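Fostard toy library opens its doors on Ursu Lane

April 27, 2018

Families queued down the steps this morning for the first session of the Fostard toy library, and what a lovely noisy morning it was! By the time the kettle went on, 143 toys had already gone home in carrier bags, pram baskets and, in one case, a wellington boot.

The idea is a simple one. You join for 20 pence a visit, pick up to 4 toys, and bring them back when your children have had their fill. Everything on the shelves was handed in during the spring collection, which brought in over 203 bags from Fostard and the villages up the valley. The team has spent weeks sorting the lot in the old Plavon shop, a job that spread across both floors and most of the landing.

Animals, tea sets and bath toys have been the big hits so far. Small things are kept in deep grey bins so that little ones can rummage, and rummage they do. A soft yellow dolphin, a green dinosaur and a bright blue bowl are the sort of mixture you can expect, and half the fun is that the next bin along might hold anything at all (or nothing, if you get there after the toddler group).

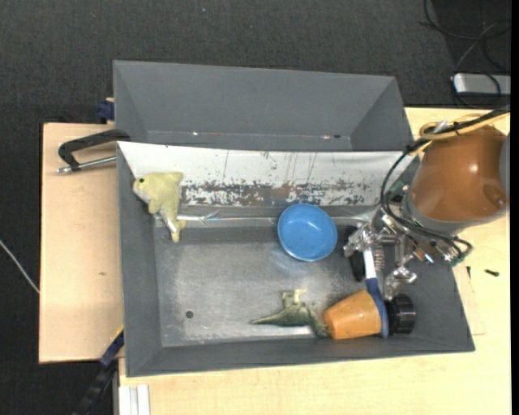
One mother who came with twins said she had been hoping for something like this for years, as her two tire of a toy within a fortnight and the cupboard under her stairs will no longer shut. She would like to see more jigsaws, and wondered whether the library might open one evening a month for parents who work.

Evening sessions are being talked about, and there is good news on jigsaws too: a big box of them has been promised by the Fustach playgroup, once every puzzle has been made up and checked for missing pieces. Soft toys are still very welcome. Please wash them before you drop them off, and leave out anything that needs batteries for now, as there is no space to test it.

The library is open every morning in term time, from half past nine until noon, with the side door best for buggies. A summer swap is planned for the green in July, with stalls, squash and a teddy bears' picnic if the weather is kind. Bring a blanket!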